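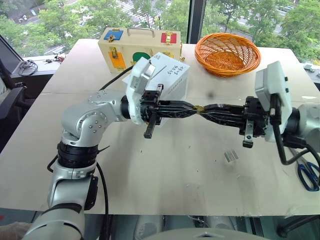 *The latch box on the table by the window, orange basket to the right*

From: Shiuli Nanayakkara
To: Perron toy library list
Date: 1 November 2023

Amrit Desjardins wrote:

> Is the wooden latch box still on loan? I have it down as item 1418, but my list dates from March. Does it have a handle?

Hi Amrit,

It's back, and 1418 is the right number. Yes, silver carrying handle. The front has blue, red and orange panels plus a green half-round one, all with small brass latches — the red one has a gold hasp.

The orange woven basket is empty, so you can have that too. Please leave the white cardboard box with the handwriting on top, and the scissors with the blue handles. Shirley Gosselin has asked for both.

Loans are still 30 days.

Shiuli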